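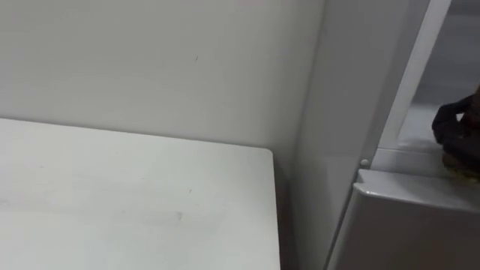

The white worktable and the adjoining cabinet, with the dark gripper at far right. Open day, Clatwood demonstration room.

1/ The Boutros Institute thanks all those who attended the October open day at our Clatwood site. In total, 520 visitors were received between the morning opening and the close of the final demonstration. A short account follows for those unable to attend.

2/ The program was led by Majdi Haddadin, head of public demonstrations. His opening remarks covered the purpose of the Juta project, which studies how robots handle everyday objects in rooms built for people. The remarks were kept brief so that groups could proceed to the robot without delay.

3/ Visitors were admitted in small groups. Each session included a period of supervised operation, a pause for questions, and a second period in which the operator explained each movement before making it. Several visitors told us that the second period was the more useful of the two.

4/ The surfaces in the demonstration room are mostly white and light gray. Pale surfaces under overhead light are difficult for vision software – the edge of a table and the wall behind it can look very much alike. Rostyslav Hutsuliak spoke on this subject at each session.

5/ Mr. Hutsuliak also addressed the question most often put to our staff, namely whether the robot "knows" where the table ends. His reply was that it makes an estimate, that the estimate is revised many times during a task, and that a rounded corner is harder to place than a square one.

6/ A number of guests asked about speed. The robot is operated slowly during public sessions as a matter of site policy. The same policy applies to school visits and will remain in force next year.

7/ Younger visitors were invited to write down a household task they would like a robot to perform. Folding bed sheets was the most frequent answer. The cards have been passed to the Juta team and a selection will be displayed in the lobby.

8/ We regret that the 3 p.m. session began late and that some guests waited in the corridor. Additional seating will be provided at the next event. Guests who left before their session may write to the visits office for priority booking.

9/ The printed guide to the open day was issued in an edition of 2000 copies. Remaining copies are available at the Clatwood reception desk until 6 p.m. on working days – no appointment is required.

10/ The Institute records its thanks to Nunance for the loan of the audio equipment, and to the reception staff for their patience throughout the day.

Recent posts
Juta project: notes from the autumn workshop
School visits to Clatwood: how to apply
Parking and step-free access at the Clatwood site
Nunance and Boutros Institute renew lecture series

Contact the visits office | © Boutros Institute | Back to top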